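# Poller: A Mobile Application for Sharing Surplus Community Meals

Final project report, submitted by Edivaldo Lins and Virgilio Cabanatuan

## 1. Background

The town of Fumevmont has several kitchens that prepare hot meals for residents who cannot cook for themselves or cannot afford to do so. Demand is uneven. On some evenings a kitchen in the lower town runs out of food before seven o'clock, while another on the Caldeira estate has trays left over. At the start of the project, the kitchens shared this information by telephone, and a call was often made too late for anyone to collect the food.

The project set out to design and test a mobile application, named Poller, through which kitchens could post spare portions, donors could pay for a meal to be prepared, and couriers could accept a delivery. The name refers to the way the application asks each kitchen for its figures at set times of day.

## 2. Aims

The supervising department approved the following aims:

- to allow a kitchen to post or withdraw portions in under one minute;
- to allow a donor to fund a meal without creating an account;
- to keep the names and addresses of recipients hidden from donors;
- to run a trial with at least three kitchens during one term.

A fifth aim, covering meals sent to other towns, was removed after the interim review. The payment and food safety questions it raised could not be settled in the time available.

## 3. Method

Interviews were held with staff at the three kitchens before any software was written. Staff were asked to describe a normal evening and to show the paper sheets they used. Two of the kitchens counted portions by tray and one counted by plate. This difference caused more work than any other part of the design, and the application now stores a tray size for each kitchen and converts the figure before it is shown.

The first version was a web page. It was replaced in November by an application for telephones, as staff reported that the page signed them out whenever the screen was locked. Edivaldo Lins wrote the server and the matching rules. Virgilio Cabanatuan designed the screens, trained the kitchen staff and kept the record of faults.

Matching follows a simple order. A request is offered first to the nearest kitchen with portions in hand, then to the next nearest, and is passed to a duty manager if no kitchen accepts it within 40 minutes. Courier journeys were supplied by Uneck, a local bicycle delivery firm, under a written agreement which limited each journey to the town boundary.

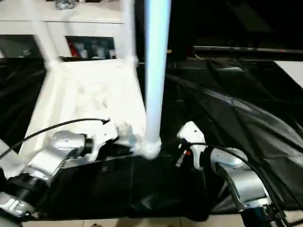
*Figure 1. Work surface with black cloth, white frame and light blue pole.*

Payments were handled by an outside provider and no card details were stored by the project. Recipients were identified within the application by a four-character code. Only the duty manager and the assigned courier could see the matching address, and the courier's access ended once the delivery had been marked complete.

## 4. Results

The trial ran for one term. In that period 1,193 meals were posted by the kitchens and 342 were funded directly by donors. A total of 80 donors used the application, and most of them gave more than once.

Staff at the Caldeira kitchen used Poller on every evening they were open. The lower town kitchen used it less in the first weeks - the only telephone available was shared with the front desk - and more regularly after a second handset was found.

Three faults were judged serious. In the first, portions withdrawn by a kitchen stayed visible to the duty manager until the screen was refreshed. In the second, a donor who pressed the payment button twice was charged twice; both payments were returned the same day. In the third, codes containing the letter O were misread as containing a zero, and new codes now leave out both characters. All three were corrected before the trial closed.

## 5. Discussion

The first three aims were met in the final version, and the trial involved the required number of kitchens. It should be noted that the kitchens were already on good terms with one another. The results may not carry over to a town where this is not the case.

Donors asked repeatedly to be told where their meal had gone. The project declined to provide this, in keeping with the third aim, and offered a monthly total for each kitchen instead. Some donors found the total too general.

The cost of courier journeys remains unresolved. Uneck charged a reduced rate for the trial only, and the full rate would exceed the price of a meal on the longest routes.

## 6. Further work

- Agree a permanent courier rate, or group deliveries by street.
- Add allergy labels to each posted tray.
- Provide the screens in Portuguese and Tagalog.
- Transfer the server to an account held by the kitchens before the end of the academic year.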